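Speaker notes: Renting the Panell arm kit, six months in
Slot is 20 minutes with Q&A. Touran is chairing and she does use the bell.

Slide 1. Title
Say name, say Oluvham, get on with it. Thank Keyvan for the loan of the clicker. Do not tell the airport story.

Slide 2. What we signed up for
Panell rents you an arm, a two-finger gripper, a wrist camera and a support line. You pay monthly. The brochure says "productive by lunch." It does not say which lunch. Ours came in week 3.
Pause here. If they laugh, good. If not, keep moving.

Slide 3. The support line
Be fair. Ehsan called at 6 in the morning on a Saturday and a person picked up. She knew the product and she fixed the problem. We've had worse from the elevator company.
The manual is another matter. 200 pages, and the gripper gets 2 of them.

Slide 4. Wrist camera
Leave this one up while talking. Let them squint.
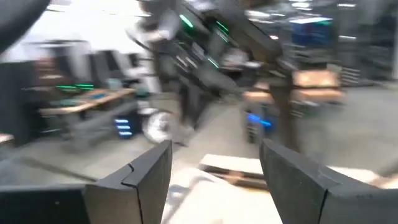
Slide 4: Wrist camera view, gripper fingers in front, shop floor behind.

The fingers stay readable. The shop turns to soup. You can pick out a pallet on the floor between them, and the green lights, and after that you're guessing. Panell's sales deck shows only crisp stills, and I'd like a word with whoever chose them.
Practical advice: ask for sample footage before you sign, and ask for the ugly stuff. Azadeh did this with the Pidance kit and got a whole folder by return email. Credit to Pidance.

Slide 5. Money
Don't read the table aloud. Point at the line for replacement finger pads and wait.
Somebody will ask about buying outright. Answer: Karimi quoted us, we sat down, we kept renting.

Slide 6. Would we renew?
Yes, on the shorter term, with the better camera if they'll throw it in. Jamshid is still negotiating, so no prices from the stage, even if asked nicely.

Q&A
If it goes quiet, ask Keyvan about the cable.
Return the clicker.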